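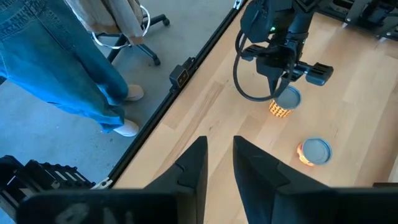 Search tickets Search Advanced

Ticket: Wrist stream lags joint state on the right arm
Component: Pirkitz recorder, wrist camera input
Opened by: Clundetti rig, tabletop cell
Status: Resolved, dataset repair pending

Summary
Policies trained on the May recordings close the gripper late. In replay, the right wrist frames trail the joint log by 100 ms. The left wrist and the fixed camera line up with the joint log to within one frame. The task is pick and place of cylindrical objects on the wood table, two arms, teleoperated.

Expected: all streams stamped at capture, on the recorder clock.
Found: the right wrist stream is stamped on arrival.

Log

09:40. Reproduced. Recorded a short run with the right arm only and tapped the table once with the fingertips. The contact shows in motor current first and in the wrist frames later. Same gap on every repeat.

09:55. Swapped USB ports between left and right. Lag stays with the right camera. Host controller ruled out.

10:20. Swapped the cables. No change. Put the original cables back.

10:45. Checked whether exposure was the cause. Auto exposure hunts when the gripper crosses a bright patch of the wood, and a long exposure would move the effective capture time. Locked exposure on the right camera and reran the tap test near the cups.
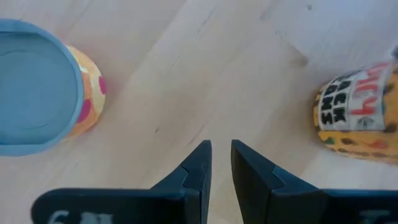 The gap did not move. Exposure contributes a few milliseconds at most, so auto exposure is not the fault, but we left it locked for the remaining tests to keep one variable fixed.

11:30. Compared configuration files. The left camera runs the current Prullex driver profile. The right camera still has the old profile, which queues frames before handing them over. The recorder stamps whatever comes out of the queue. Queue flag was set when the right camera was replaced and the profile was copied from the spare.

11:50. Turned the queue off on the right camera. Restarted the recorder. Ran the tap test again, with the fixed camera as the reference.
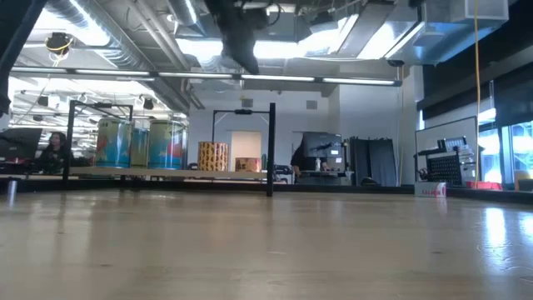

Fix

1. Set the right camera to the current profile.
2. Set queue length to zero in both wrist profiles.
3. Restart the recorder. A reload does not pick up the change.
4. Run the tap test. Accept if contact in the frames and in motor current agree to within one frame.

Effect on training

Affected episodes: 2,649. We do not plan to discard them. The offset is constant within a session, so the right wrist stream can be shifted against the joint log using the Owino alignment script. We shifted 300 episodes and retrained from scratch, same seed and same number of steps, then ran 200 trials on the table. The late closing was gone. Do not mix shifted and unshifted episodes in one training set. The policy averages the two and closes at inconsistent times. 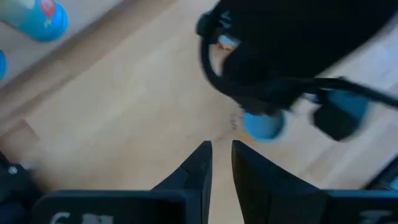 Can the offset be learned by the policy if every episode has it?

Only if the live system has the same delay. With the queue off at run time, the policy sees fresher frames than it was trained on, and the timing error comes back with the opposite sign. Shift the old data first, then deploy with the queue off.

Remaining: shift the rest of the affected episodes, add the tap test to the start of each session, write the profile name into the episode header.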